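Clotilde Joly
I promised to write a few words about the cable drawer. It took me three evenings, so now you must read it.

Clotilde Joly
When we moved to the flat in Ikirgate, all the cables went into one box. The box went into a drawer. In August I wanted only the charger for my old radio, and the whole box came up in my hand like a plant with its roots.

Clotilde Joly
My first rule: do not pull. I know it is tempting. When you pull one end, the loop in the middle becomes a knot, and then you need a fork and a lot of patience. (Yes, a fork. The teeth go into the knot very well.)

Clotilde Joly
Second rule: work on something white or very light. I tried on the dark kitchen table and I was following the wrong wire half of the time. On a pale surface you see at once which strand goes over and which one goes under.
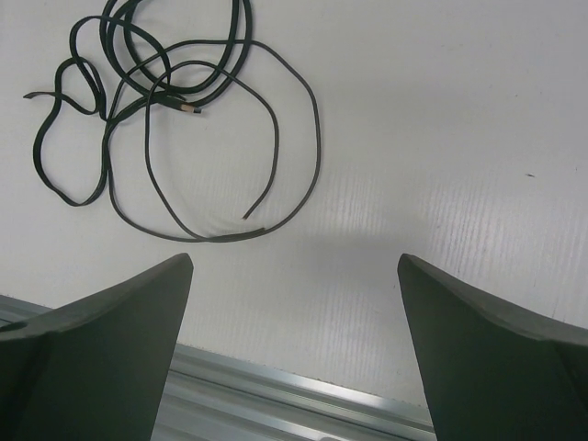 Clotilde Joly
Start with the free ends. Find one, follow it back with your finger until it goes under something, and lift that something over it. Then again. It is slow, but it is a calm kind of slow, good with the radio on.

Clotilde Joly
Thin cables are the worst ones. The thick ones keep their shape and fall open almost alone. A thin one remembers every bend you ever gave it — you make it straight and it curls again before you find the tie.

Clotilde Joly
For the small bends, I lay the cable flat under two heavy cookbooks and leave it for the night. Please don't iron it. My neighbour Sinéad Kavanagh asked me seriously if she could iron hers through a towel, and I had to go and sit with her until she put the iron away.

Clotilde Joly
Now the sad part. A cable with a damaged end or with bare metal showing does not go back in the drawer. I never plug such a thing in "only to see". It goes in a bag for the electrical recycling point, not in the kitchen bin.

Clotilde Joly
For the good ones: wind them in wide circles, wide like a saucer, and close with a soft tie. Not around the hand very tight, as my father did. He had a shed full of cables and most of them were broken inside.

Clotilde Joly
I put a paper label on each one, near the plug. "Lamp, bedroom." "Old camera." One label says "I don't know, 18 volts" and I am keeping that one until Christmas, then it goes.

Clotilde Joly
Somebody asks which ties I use. They are the fabric ones from Gulitz, they come on a roll and you cut the length you want. String is also fine.

Clotilde Joly
The radio charger was not in the box, by the way. It was behind the sofa, in the socket. Tomorrow I begin with the drawer of batteries.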